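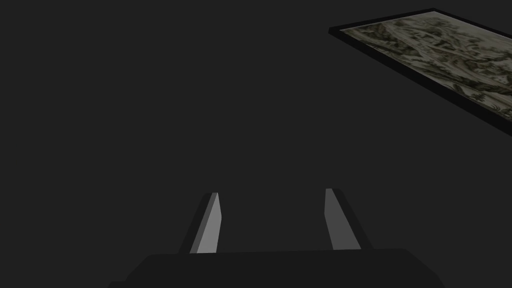 The 40-watt question: why thin laptops slow down, and what the spec sheet leaves out

Two laptops with the same processor, the same memory and the same price can differ by a third in sustained performance. The explanation is almost always the power limit, a set of firmware values that most manufacturers don't publish and most buyers never see.

A modern mobile processor has no single operating speed. It has a short-term power ceiling, which governs the first burst of a heavy task, and a long-term ceiling, which takes over when the burst budget is spent. The chip maker suggests values for both. The laptop maker is free to change them, and does so according to the size of the heatsink, the noise target for the fans and the surface temperature considered tolerable on a lap.

The Allport 14 and the Kadow Slim illustrate the point. Both went on sale in February with the same eight-core processor. In a single pass of a rendering benchmark lasting under a minute, they finish level. Loop the same test for half an hour and they part company. The Allport settles at 40 watts and stays there. The Kadow drops to 28 watts by the fourth pass and to 25 by the tenth, with its fans audibly slower than at the start.

Neither machine is faulty. The Kadow is thinner by three millimetres and uses a single heat pipe where the Allport has two. Its firmware favours a quiet fan curve and a palm rest that stays below body temperature. For email, spreadsheets and a browser with too many tabs, the lower limit makes no measurable difference, as those workloads rarely exhaust the short-term budget.

Video export, code compilation and local photo processing are another matter. A compile of a mid-sized project took the Allport 520 seconds. The Kadow needed 691.

Rosaura Londoño spent nine years tuning laptop firmware on contract before joining Stirine, a small test lab that measures sustained load for corporate buyers. Her view is that the published base frequency has lost most of its meaning.

"It's a guarantee at a power level the laptop may never be configured to use," she says. "I'd sooner have one line on the box giving the wattage after thirty minutes. The manufacturer already knows that figure. It was measured before the chassis was signed off."

Stirine's method is plain. Each laptop is placed on a hard surface in a room held at 22 degrees, plugged into its supplied charger and set to its default power profile. The load runs for 47 minutes. The first 17 are discarded and package power is averaged over the remainder. The test is then repeated on battery, where the results are frequently worse and occasionally peculiar.

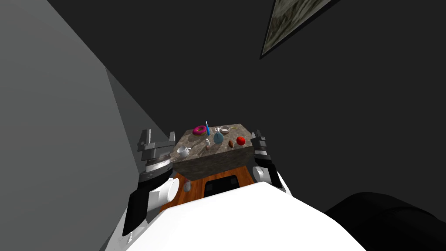
The battery results deserve more attention than they get. The Giraldo Pro, a 16-inch workstation that sells for a little over $2,000, held 55 watts on mains power and 22 on battery, regardless of the profile selected. The limit appears nowhere in its documentation. A firmware update released in the autumn added a setting called Extended Output, which raised the battery figure to 35 watts and shortened runtime accordingly. It is off by default.

Power profiles complicate matters further. On most Windows laptops there are at least two sets of controls, one in the operating system and one in the manufacturer's utility, and they don't always agree. On the Allport, the utility overrides the system slider. On the Kadow, whichever was changed last takes precedence until the next restart, when both revert to balanced mode. Anyone comparing reviews should check which profile was used before drawing conclusions from a five per cent gap.

Ambient temperature has a smaller effect than is commonly assumed, at least indoors. Raising the test room from 22 to 30 degrees cost the Allport two watts. Placing it on a folded blanket cost it nine. The intake vents are on the underside, and the rubber feet provide barely enough clearance on a desk.

Thermal paste ages as well. Stirine retested a three-year-old Kadow and found it stabilising four watts below its original result. Cleaning the fan recovered one watt, and new paste the other three. The job takes half an hour with the right screwdriver, but owners should read the warranty terms before removing the bottom cover.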